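Teaching the arm to seat a CPU: socket approach and release

Part four of the desktop teardown cell. It assumes the arm is bolted down, the tool center point is calibrated, and the controller from part three is running. All forces below are in grams at the fingertip and all speeds are in mm per minute, to match the config file.

1. Fix the tower

Lay the case on its side with the board facing up. Push it against the table stops and clamp it. Recheck the board angle after clamping – a tower shell flexes more than you would expect. Power cord out, always.

2. Find the socket

Jog the wrist over the socket until the whole contact field is in view. Save the pose as socket_high. Touch off on the screw posts next to the socket, never on the contacts. Oratile Cele's script in the Tulimia repo fits a plane to the touch points and writes the tilt into the pose.

3. Grip the processor

Hold it by opposite edges, clear of the underside. Set grip force to 320. At 400 my test chip crept upward between the fingers. Use a dead processor until the whole sequence runs clean.

4. Descend

Open the lever and swing the frame fully back. Move from socket_high at 400, then drop to 50 for the last stretch. Set the contact threshold to 154. If it trips early, the controller backs off and retries with a small rotation. Match the notches before you allow any retries.

5. Release

Open the fingers evenly and lift straight up. One finger leaving first will drag the chip sideways. Gearóid Kavanagh runs the Ortner pads on his Tatlow arm and needed a slower opening speed, so treat mine as a starting point.

Close the frame and lever by hand for now. The Dusska branch has a lever routine, but I have not tested it on this board.

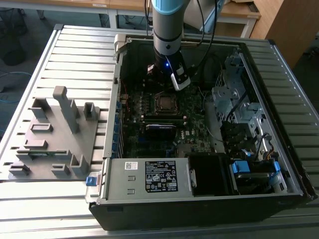
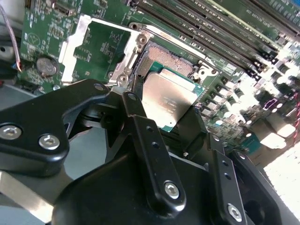
Arm over the open tower (first); processor held above the open socket (second).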